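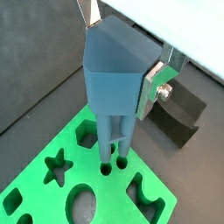
A blue-gray 3D-printed part with two legs, held above a pair of round holes in a green shape-sorter board.

Growth rings in the Hollmann hadrosaur material

Sectioning of the long bones from the Hollmann quarry is now complete, and the counts can be reported to members ahead of the full paper. The sample consists of tibiae and femora from a single bonebed, catalogued as lot 1741. All elements are referred to one hadrosaurid taxon on the basis of the associated skull fragments.

Each shaft was embedded in resin, cut at mid-diaphysis and ground to a thickness of 50 microns. In total 192 thin sections were examined under plane and cross-polarised light. Lines of arrested growth (LAGs) were traced around the full circumference where preservation allowed. Partial lines were recorded separately and left out of the age estimates.

The smallest tibiae show no LAGs and consist almost entirely of highly vascularised fibrolamellar bone, consistent with animals that died in their first year. Mid-sized individuals preserve two or three lines, widely spaced. In the largest femora the spacing tightens sharply after the seventh line, and two specimens have an external fundamental system at the periosteal margin, the usual indicator that growth in girth had effectively stopped.

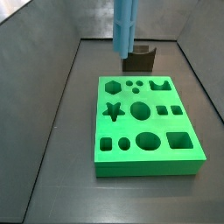 Resorption remains the main source of error. The medullary cavity expands as the animal grows and removes the earliest lines, so counts from adult bones are minimum values. We corrected for this by superimposing outlines of juvenile shafts on the adult sections - a standard method, but one that assumes similar growth between individuals. Tibiae proved more reliable than femora, which are heavily remodelled near the muscle attachments.

One femur with a circumference of 700 mm has an irregular layer of endosteal bone lining part of the cavity. It has not been identified as medullary tissue. Similar deposits occur in bone disease, and the texture differs from that in the comparative bird sections held at Drerkitz. A second cut from further down the shaft is planned for August.

Section scans and the tracing files will be lodged with the Zornomis collection once labelling is finished. Members wanting access for comparative work should quote the lot number in their request.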